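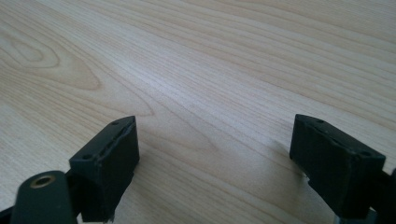
Reading Corner, November
By Ro-un Kang
Nov 30, 2021

In our flat on Gaete Road we keep one small room for books. The lamp in it is weak and I like it so, but for the evening reading we must sit close together. This page is a short gallery of the table and the things we use on it.

The table is square, of light wood, and the grain is pale. On one side the lines make long ovals, one inside the other, and then they become straight again. My daughter follows them with her finger when the story is slow. I bought it second-hand for 40 pounds from a neighbour who was moving, and I clean it only with a damp cloth.

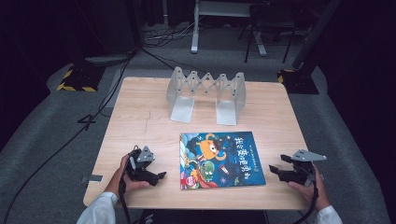 The white book stand folds together like an accordion and opens again when I pull the two ends. It has two flat feet, so it stands well on the table. I looked for such a stand for a long time, as the thick ones take too much place on the shelf.

The picture book with the space cover is the favourite of this month. It is in Chinese, and on the deep blue cover there is an orange creature with one big eye and a green monster under it. We read it for 30 minutes before bed, and some evenings she asks for the green monster again.

The grey carpet stays for the winter. It is warm enough for bare feet.

Recent galleries
Shelves for a narrow hall
23 bookmarks from old calendars
A walk to Skidonow
The kitchen window in November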